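Koller Duty Belt Camera Mount

Fits the Koller patrol camera and most clip-back radios. Used by the town police in Wotthorpe and by private guards at Mokton.

The mount locks with a quarter turn and comes off with one hand.
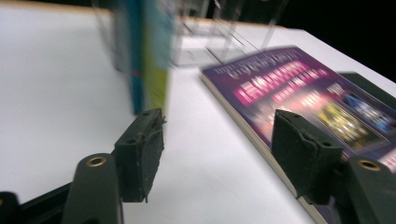
Weight is 202 grams with the clip. The spring is rated for 2,000 openings - after that, order the repair kit.

Price: $758 for a box of ten. Ships from Zullosham, orders after 1 May 2026 go out in June.

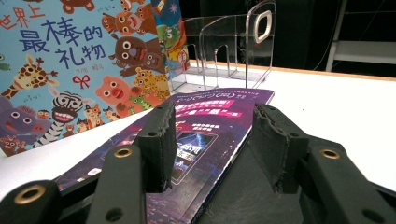
Not for use with shoulder straps. Wipe clean with a damp cloth. Keep oil off the spring.

Customer comments
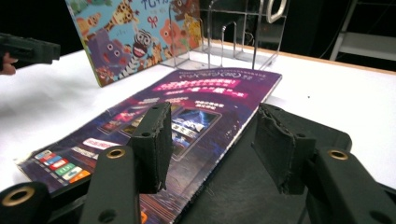
Verena Mösli: Holds fine when running, but the clip is stiff for the first week. We reordered for the night shift.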